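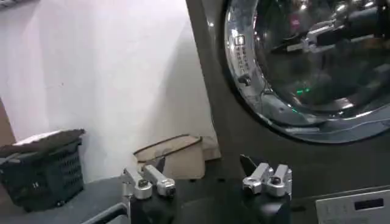

Does "smart dry" do anything, or is it a timer with a fancy label?

Posted by Viktória Rácz
Laundry & Dryers > Shared laundry rooms

Our building on Bevier Street put in new front loaders in October, charcoal gray, lots of chrome on the doors. The dryers have a label with 智慧烘 on it, and a neighbor tells me that means smart drying. The notice from the management company (Arnbridge) says the machines "know when your clothes are dry" and so we no longer need to pick a time.

I have my doubts. I ran the same kind of load three evenings in a row: four bath towels, two pairs of jeans and whatever socks were around. Every time it stopped with the jeans waistbands still damp. The towels were fine. If it knows when my clothes are dry, why does it stop when half of them aren't?

I checked what I could check without tools. The door opens all the way and swings out to the right, so I can get my head down there.

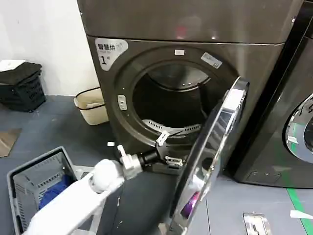 The grille along the bottom lip had a little fuzz on it, nothing dramatic, and I wiped it off before the third load. Same waistbands. I ran a hand around the black seal and didn't find a tear or a trapped sock.

So before I write to Arnbridge and get told I'm overloading it: is there a sensor in these things at all? And is there any way to tell from the outside? I can't find a manual, and the smaller labels don't mean much to me.

3 replies

Garcia_downstairs
Yes, dryers with auto programs usually do have a sensor. How good it is varies. The common kind is a pair of metal strips inside the drum that damp fabric brushes against. When the strips stop picking up moisture for a while, the program ends. Some machines go by air temperature instead, and I'd trust those less.

Notice what neither kind does. It doesn't check your waistbands. It gets an average of whatever is touching it, and four dry towels will outvote two pairs of jeans every time. I don't believe the "knows your clothes" line either, but I wouldn't call it broken on this evidence. Your three tests were all the same mixed load.

Try this:
Dry the jeans alone, inside out, buttons undone.
If there are strips, wipe them with a cloth and a bit of white vinegar. Dryer sheets leave a film on them.
Pick the driest setting on the auto program, if the panel offers one.

If jeans by themselves still come out damp, then write to Arnbridge.

tobyk
just use the timed program. these smart modes are all marketing, my last one cost 499 and it was wrong from day one. paid over 2000 for the pair with the washer and I hang everything on a rack now

Laundry room, Brellavstead
We have dryers with an auto program in our place too. I agree with Garcia about mixed loads, less so about the vinegar, which did nothing for ours. What made a difference was the spin speed on the washer. The low spin leaves denim soaking and then people blame the dryer.

Also, have you tried another of the dryers? If two identical dryers leave the same jeans damp, it's the program or the load. If only one does it, you've got something to complain about. Find out which one is number 1 and put that in your message, or they'll send someone out to look at the wrong machine.

Follow-up from Viktória Rácz
Fair point about the towels. I did the jeans alone last night and they came out dry apart from one pocket, so I'll give the sensor half a point. I haven't tried another machine yet, mostly because there's always someone's washing in it when I get down there. Mine is number 1, it's on the label at the top left.

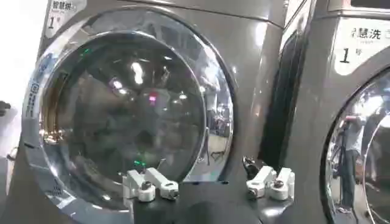 Number 1, with its matching neighbor to the right.

I'm still not convinced it's smart. Will try a faster spin next.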